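Von Rostam Azimi
02/01/2026
26 Kommentare · 59 Mal geteilt

3.2 Gehäuse und Aufnahmen

Untersucht wurde die Lagerung hellblauer Kunststoffteile in grauen Aufnahmen, wie sie am Standort Grareck seit April verwendet werden. Als Untergrund dient ein geripptes Aluminiumprofil.

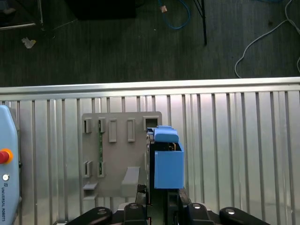
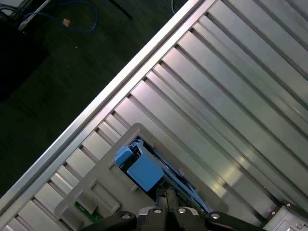

Abb. 9: Hellblaue Bauteile und graue Aufnahmen mit schlitzförmigen Aussparungen.

Die Maßhaltigkeit der Aufnahmen wurde an 53 Exemplaren geprüft. Abweichungen traten vorwiegend an den Schlitzkanten auf und blieben innerhalb der von Gikdale vorgegebenen Toleranz. Für die weitere Auswertung wurden beide Chargen zusammengefasst (vgl. Abschnitt 4.1).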